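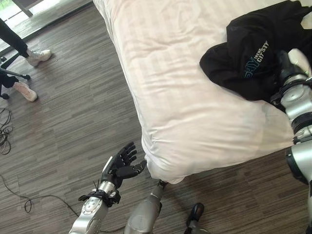
Isunetti Bustach bedroom package: three days with a robot that picks up clothes

By Maximiliano Lozano
Posted May 29, 2023

The sales page for the Bustach says it "keeps your bedroom the way you like it." I like mine with no clothes on the bed, so I asked for the home trial and wrote down what happened.

The Bustach is a humanoid, silver and gray with black hands, sold by Isunetti as a lease with service included. The bedroom package is the cheapest way in. For $700 a month you get the robot, software updates, a technician on call, and three tasks: picking clothing up off a bed or chair, carrying it to a basket, and smoothing a sheet. Folding is extra. Making a bed with a comforter and pillows is listed as "coming," as it was when I first looked at the page in January.

Setup

A technician brings it in and stays. I had assumed he would leave after the first morning, but under the trial terms somebody from Isunetti has to be in the room whenever the arms are powered. The paid lease drops that rule after a sign-off period whose length I could not get anyone to tell me. Ask before you sign.

The brochure's bedroom has nothing on the floor. Mine had cable on it for the whole trial. The technician preferred running everything wired, and he said a leased unit would have less of it, though he wouldn't say none. If you have a small room, plan on losing the chair corner to whoever is supervising.

Mapping the room was quick. You mark out the bed and the basket on a tablet, tell it which side of the bed it may stand on, and it works out the rest. The floor is wood-look planks and it never slipped on them. I was told thick carpet is "supported with reduced performance," and I would want to see that before paying for it.

Picking up clothes

This is what it does best, and I'll give it credit. The hands have five fingers and they close around soft things sensibly. A black sweatshirt dropped on a white sheet is about as easy as a job can get for a camera, and it went for it the right way every time I asked: reach in, press down a little, gather, lift. It didn't yank. The lettering on the front of a shirt didn't confuse it, which the technician seemed proud of, so I suppose it used to.

Then I made things harder. A white undershirt on the white sheet was missed more often than it was found. Socks it treated as wrinkles. With a pair of jeans it got a good hold of one leg and dragged the rest across the mattress, pulling the sheet along with it, and then it had to be told to smooth the sheet. I was told the sheet problem is a matter of "grip height" and can be tuned. It was tuned on the second day. It was better on the second day, and on the third it did it again.

It is also slow. I can clear my bed before it has finished deciding where to stand. Isunetti's answer is that you won't be in the room, so why would you care? Fair enough, if you really can leave the room. I couldn't, under the trial, and neither could the technician.

One arm at a time

The page shows both arms working together. In my room one arm did nearly all of the grabbing while the other waited near the corner of the mattress with its hand open. When I asked, the technician said two-armed work is used for large items such as towels and blankets. I gave it a bath towel. It used both arms, and it was the nicest thing I saw it do: a clean lift from two corners, held well clear of the bed, straight into the basket. If the package covered a linen closet instead of a bedroom I might be writing a kinder review.

Smoothing the sheet

The flat of the hand goes out from the middle toward the edge, over and over. The top of the bed ends up smooth. The corners and the drop along the side don't, because it doesn't tuck, and the rumpled part near the foot stayed rumpled through every pass. I asked whether I could have it do the side of the mattress and was told no, it would need to crouch lower than the current software allows near furniture. You end up with a bed that looks made from the doorway and unmade from anywhere else.

Battery and noise

The claim is 8 hours on a charge. I can't confirm or deny it, as it was plugged in nearly all the time I had it. Noise is no problem: a hum from the joints, louder when it steps. My dog disliked it and then slept through it.

The contract

Read this part even if you skip the rest. The lease is 36 months. You can get out early by paying half of whatever is left, and that clause is on the last page, after the section about cleaning the fingers. "Tasks may be added or withdrawn" is in there too. So you are signing for a robot that does three things today, at $700 a month, with no promise that it will still do those three next year. I asked to have the current task list attached to the agreement as a guarantee. The answer was friendly and it was no.

Damage is handled a little better. Anything it tears or breaks is covered while you're on the service plan, minus a deductible, provided the room matches the saved map. Move the bed and forget to update the tablet and you're on your own.

Compared with the others

I haven't had the Laretti in my house, only at a showroom, so take this lightly. It is a wheeled base with a single arm and a gripper in place of fingers. It picked up shirts about as well and towels much worse, and it comes month to month. Ruchti rents a ceiling-rail machine aimed at care homes and won't quote for a private bedroom at all. Of these, the Bustach has the best hands and the worst paperwork.

Who should get one

Someone who can't bend or reach, and who has a helper or relative nearby already, may get real use out of the clothing pickup. I'd want that person to have a longer trial than mine and to try it with their own laundry, white things included. For everyone else it is a lot of money to have a sweatshirt moved — slowly — from a bed to a basket.

Grasping: good
Sheet smoothing: fair
Speed: poor
Contract terms: poor

I sent Isunetti a list of questions about the sign-off period and the folding add-on. They replied with the brochure. If I get a proper answer I'll put it in here.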